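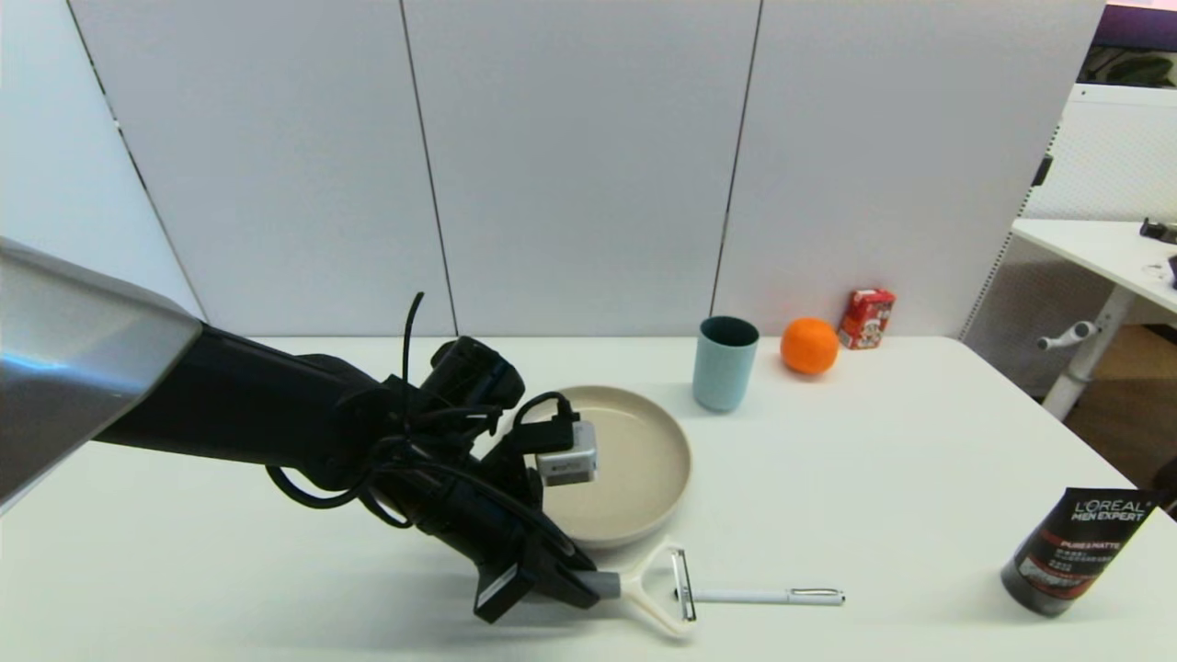
Plate, peeler, pen, orange, cup, carton and a tube of L'Oréal Men Expert, all on the one table.

THE TABLE IS NOT A SHELF
Kitchen notes from the Dillcombe Household Page
Updated 21st April

Every home has one flat surface that everything drifts to. In ours it's the kitchen table, which is meant for eating and is used for that at the far corner, elbows in. I've tried the strict approach (a sign, in texta) and I've tried the basket approach (the basket lived on the table, so you can guess). What follows is what has lasted longer than a fortnight.

Start with the thing that doesn't belong in a kitchen

Toiletries travel. A tube gets carried out of the bathroom by someone reading the back of it, or comes home in the shopping and is unpacked with the onions. Move these first. They're the quickest win and you really don't want to be groping for the mayonnaise with your eyes on the telly.

If you can't get the last of a cream or gel out, stand the tube on its cap in a mug overnight, in the bathroom. If it won't stand, lean it. Cutting the end off with scissors works too, but then you've got an open tube and a day to use it, and it'll be back on the table by teatime waiting for a peg.

Y-shaped peelers

I was a straight-peeler person for 22 years and came over late. The Y shape suits pumpkin, mango and anything else broad enough to get a run at. Hold it loosely, like a razor, and pull towards you in long strokes. If you're pressing hard, the blade's had it. Most people never replace a peeler at all. They just get crosser with carrots.

Rinse it the minute you're finished. Dried potato starch sets like grout in the gap behind the blade, and an old toothbrush is the only thing that shifts it. Mark the toothbrush. I use a ring of red electrical tape, following an incident.

Store it blade down in a jar or flat in the drawer with the blade facing the back. A peeler left on the table will be picked up by the wrong end, or swept off with the peelings and into the compost. We've lost two to the compost. One came up in February, under the silverbeet, and still works better than the Vokell that replaced it.

Handy jobs for a Y peeler besides the obvious: shaving parmesan, taking the strings off the back of celery, making curls of cold butter when you have visitors you want to impress cheaply.

Oranges

An orange on the table looks like a still life for three days and then you find the soft side. Leave out what will be eaten this week and put the rest in the crisper, where they'll keep for a few weeks without fuss. Don't bag them up tight. They sweat, and one mouldy orange takes its neighbours with it.

Before you peel one, think about the rind. Wash the fruit, run the peeler over it lightly so you get the colour and leave the white pith behind, and freeze the strips flat on a tray. Once they're hard, tip them into a jar. They go in stewed rhubarb, in a pot of tea, in a beef casserole. The naked orange has to be eaten that day, but it was going to be eaten that day anyway, or so everyone told you when they asked for oranges.

Rolling an orange under your palm before juicing does help. Warming it for a few seconds in the microwave helps more and feels like cheating.

Pens

A pen in the kitchen is there to write the shopping list. It has a clip, so use the clip. Ours hangs off the spiral of the notepad by the fridge, and the rule is that it goes back there or I start asking questions in front of guests.

For ink on a painted or laminate surface, dab with methylated spirits on a cotton bud, then wipe with a damp cloth. Test a hidden spot first. On bare timber, try a plain eraser before you try anything out of a bottle. I once took a biro mark off a pine table with Domix and took the varnish with it, so there's now a pale patch and a permanent placemat.

Plastic cups

They cloud, they hold smells and they multiply. For tea or juice stains, fill with hot (not boiling) water and a good spoonful of bicarb and leave it for a few hours. For the smell of old cordial, a bit of white vinegar, swilled and rinsed. Use them one after the other if you like but mixing them in the cup mostly gets you froth.

Two cups stuck one inside the other: cold water in the top one, stand the bottom one in warm. Wait a minute, twist. Do not involve a butter knife.

We gave each person one colour and put the spares on top of the cupboard. The washing-up dropped by plenty. So did the alibis.

Small drink cartons

Empties look exactly like full ones. That's the whole problem with them. Give every carton a shake before you put it anywhere, and if it's done, flatten it on the spot: flaps out, press from the base, squeeze the air up. Straw goes in the bin. Check what your own council does with cartons, since rules change from one shire to the next and ours changed its mind twice.

A half-drunk carton belongs in the fridge door with its opening pegged, to be finished by tomorrow. Anything found behind the fruit, propped against the wall, age unknown, should be poured down the sink without sniffing.

Plates with a bit of a rim

A shallow plate with a raised rim is the most useful thing on the table, and the only one I'd defend being left there. It'll hold a runny curry, catch peelings, stop the peas. Put it down before you start peeling and the strips land on it, and you can carry the whole mess to the bin in one go.

Grey marks on the glaze are usually metal from cutlery. A paste of bicarb and water on a soft cloth will lift most of them. My Grube set took a bit of elbow grease, but then I'd ignored it since the wedding.

The nightly sweep

Set a timer for 100 seconds. Take one tray. Put on it everything that isn't food or furniture, walk it through the house, and drop things at the doors of the rooms they came from. What people do after that is between them and their bedroom floor.

Then wipe the table, including the edge. The edge is where the jam is.

Next month: the drawer under the microwave, and how many rubber bands a household needs.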